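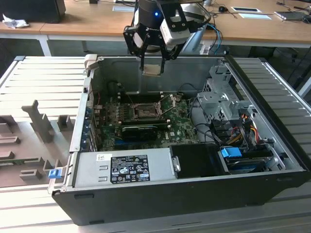 Print this post | E-mail this to a friend

My desktop computer is old enough that the man at the repair counter on Joseph Street called it "ma'am." He didn't mean to. He was looking at me and then at it and the word came out somewhere in between, but I knew which of us had earned it.

I had gone in to ask what it would cost to fix, and I came out with a quote of 137 dollars and a pamphlet about laptops. So I carried it back to the car, buckled it into the passenger seat, and drove home thinking about all the other things I own that have been quoted at me lately. The toaster. The left boot. A lamp of my grandmother's that hums a note very close to B flat.

I'm a keeper. I don't mean the flattering kind. I keep things past the point where other people would have had the conversation. My mother was one too, and hers was a whole system, with shoeboxes. There was a shoebox for cords, a shoebox for things that had come off of other things, and one marked NOT SURE, which was the heaviest. When we cleared her house we found a single roller skate wheel in an envelope with the word "front" on it. My brother wanted to throw it out. I have it in a drawer.

Last November I decided to reform. There is a swap hall that opens up in the old Demach building on the far side of the tracks, where you bring what you don't want and take what you do, and the idea is that it all comes out even. I packed the car with 20 items. I had made a list, because I know what I'm like, and the list said OUT at the top and was underlined twice.

I'd like to describe the swap hall to you, but if you've ever been inside a church basement the week after somebody's uncle died, you have most of it. Long tables. Coats. A smell of radiator. The kitchen section alone would have kept my mother busy until spring. I counted four fondue sets and then made myself stop, since counting is the first stage.

The first thing I put down was a bread machine. It was a Trodosora, a make you won't have heard of, and it produced one loaf shape, a sort of tall cube with a hole in the bottom where the paddle had been. For two winters we ate cube. Then I lost the paddle, and for six years after that I kept the machine in case the paddle came back.

A woman picked it up before I'd got my hand all the way off it.

"Does it work?" she said.

"It's missing the paddle," I said.

"Oh, I've got a paddle," she said, and put it under her arm.

I have thought about this woman more than I've thought about some of my cousins. She had a paddle. She'd been going through life with a paddle and no machine, and I'd been across town with a machine and no paddle, each of us presumably being told by our families to let it go. I wanted to ask where she got it. I wanted to ask, frankly, if it was mine.

After that my resolve went soft. I put out the waffle iron but stood near it. I put out a box of curtain rings and took back the good ones. A teenage boy asked if the globe was up to date and I said it depended on how he felt about Yugoslavia, and he went away, and I was glad.

I came home with 11 of my original 20, plus a footstool, plus a radio.

The radio is a Voltalell and gets one station, which plays polkas in the morning and the farm report at noon. I don't farm. I have become very invested in soybeans. My husband came into the kitchen the other day and I held up a hand to make him wait, and he stood there in his socks through the whole of the futures, and then he said he'd only wanted the scissors.

He's not a keeper, my husband. He's a tosser from a long line of tossers (he has asked me to phrase that differently). His mother threw out a birthday cake once at 80 percent remaining because the plate was in the way. He is a calm person who can find his passport. I have been married to him for a long time and I still check the trash on Thursday nights — well, I check it every night, so there's no need to single one out.

Where we've ended up is a kind of treaty. I get the spare room, the bottom of the hall closet, and the area under the stairs as far back as the water heater. He gets the rest of the house, and he gets to not be shown things. In return he doesn't say "do we need this," which he used to say a lot, and which I would answer truthfully, and then we'd both be unhappy.

What I've noticed is that the stuff I keep is hardly ever the stuff I miss. I've got every manual for every appliance since our wedding, and the one object I'd pay real money to see again is a chipped yellow mug that I threw out myself, in a fit of tidiness, on the morning of a dinner party. It held exactly the amount of coffee I like. I've bought nine mugs since. Two are too thick, one makes my nose cold, and the others are fine, in the way a substitute teacher is fine. I couldn't tell you who came to the dinner.

Tomomi Tsuchiya, who lives two doors down, tells me I should photograph each thing before I part with it. She read that it helps. You keep the picture and let the object go, and your mind can't tell the difference. I tried it with the footstool. I now have a footstool and 100 photographs of a footstool, because the light kept changing.

As for the computer, it's on the floor of the spare room next to the radio. I turned it on the other night for the sake of it and it came up, after a long think, and asked me for a password I haven't used since the kids were in braces. I got it on the third try. There wasn't much on there. A Christmas letter. A recipe for cube, with my notes.

I'm going back to the hall in the spring and the waffle iron is going with me. The footstool I want to live with a little longer.

Search this blog: enter keyword Go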